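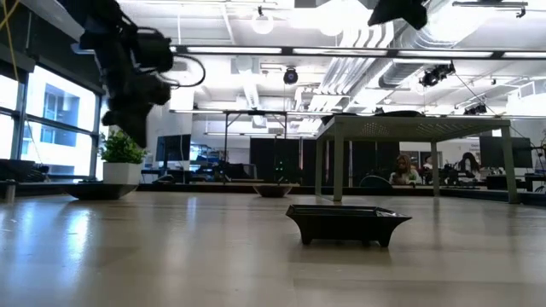

Footed dishes are bowls, plates and trays that stand on little legs or a raised ring instead of sitting flat on their bottoms. I've been writing up the tableware pages for this site since last March, and this is the entry I kept putting off, mostly because people can't agree on what counts. A glossy black angular dish with short feet and pointed corners on the rim is an easy one, everybody would let that in. A round bowl with a narrow base gets you an argument. I'm on the generous side and I cover both, though I'll say so when I'm talking about one and not the other!

Name

Most shops just say "footed bowl." Older catalogs use "standing dish," and in Clumberg, where I grew up, my grandmother's generation called any dish with legs a "stander" (she had one for pickles and one for buttons). Potters make a finer split. To them a foot is a ring under the pot, trimmed or thrown as part of the base, and separate legs are called feet, plural. It's one letter pair of difference and it causes a lot of mixed-up orders.

Why dishes have feet

Some of it is heat. A hot dish on legs lets air pass underneath, which is kinder to a tabletop, though I still use a trivet. Some of it comes from the kiln: glaze melts in the firing and will stick to the shelf, so the potter wipes it off whatever part touches down. With a foot, that bare part is small and tucked away. And a lot of it is looks. A raised dish throws a shadow, and it makes three plums seem like an arrangement.

How the feet are made

There are two usual ways. A ring foot gets trimmed on the wheel once the clay is about as firm as cheese. Separate feet are rolled or cut, scored, dabbed with slip and pressed on. Hwa-young Sun, who taught the evening class I took in Flusley, had us flip the dish onto foam and leave it overnight so the feet dried at the same speed as the body. I skipped that step once and lost two feet out of four in the firing.

Three feet will never rock, even on a bad table. Four look tidier on a square or long shape, but they need sanding until they're level, and that takes patience I don't always have.

The Sodalura collection

The biggest group of footed dishes I've seen in one place is at the town museum in Sodalura. The printed catalog lists 3,347 pieces of tableware, and 571 of those are footed. Jianhua Zhong put the catalog together and sorted the footed ones by how the foot is attached, not by age, so you get a plain kitchen bowl next to something very grand. I love it. Go on a Wednesday, when the back room is open.

Care

Lift from the body, never by a foot. Don't stack them unless you have felt in between. Unglazed feet can scratch a table, so rub them on fine wet sandpaper or stick on felt dots (mine fall off in the dishwasher and I keep a spare sheet in the drawer).

See also: Compotes; Foot rings; Trivets; Yin ware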